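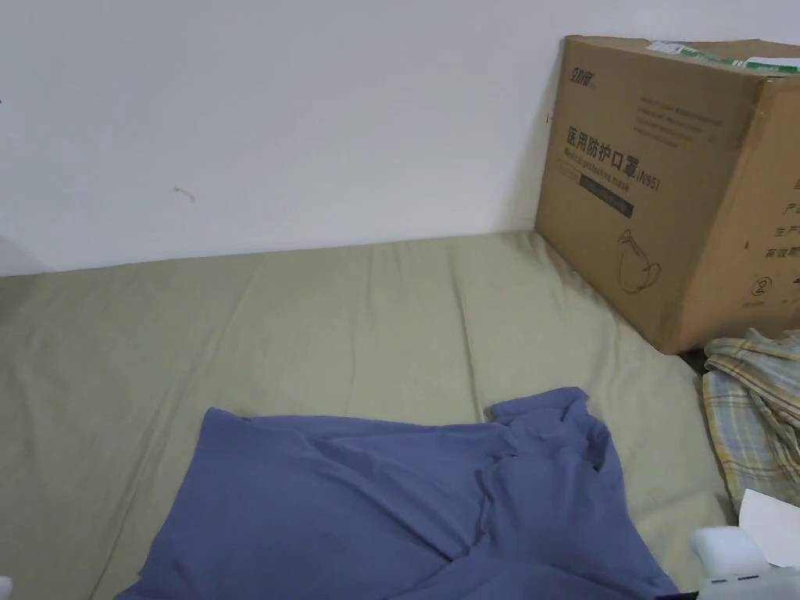 Storkside Fitted Sheet by Bennani

2022-03-12
By Fatos Golob

I've been sleeping on washed cotton for years and I still get a little giddy when a really good fitted sheet comes through our door! The Storkside is the one we put on the beds at home, on the guest bed, and on the pullout my brother-in-law claims every December (he has asked twice where it came from, and this page is partly for him).

It's a percale, so it has that crisp, matte, hotel-on-a-good-day feel when it's new. After 10 or 11 washes it relaxes into something much softer, a bit like an old dress shirt. If you like a slippery, shiny sheet you'll probably be happier with the Clerna, our sateen. But if you sleep warm, or you kick the covers off at 2 in the morning, please try this one first.

The elastic goes all the way around the hem. Our first version only had it at the corners, and we heard about it! The new pockets hold on to a thick mattress and still tuck neatly under a thin one, and there's a small woven tag at the bottom right corner so you can find your place in the dark without turning the whole thing around.

Details

Fabric: 100% cotton percale, garment washed
Sizes: twin, full, queen, king
Elastic: full perimeter
Sold as: single fitted sheet (flat sheet and pillowcases sold separately)
Sewn in: Wastham

Care

Machine wash warm with similar colors. Tumble dry low and take it out while the hem is still a touch damp. Skip the fabric softener, which leaves a coating on percale and makes it feel waxy. Ironing is up to you. I never do, and I like the rumples, but a quick pass with steam will flatten them nicely.

The dye is done in small lots, and our last run was 1,000 sheets across all sizes. Shades can shift slightly from one lot to the next, so if you're matching pillowcases, order them together and mention it in the notes box. We'll pull everything from the same shelf.

Get restock news and fabric notes by email. Unsubscribe any time.

Recently viewed
Storkside Flat Sheet
Storkside Pillowcase Pair
Clerna Sateen Fitted Sheet
Wastham Quilted Mattress Pad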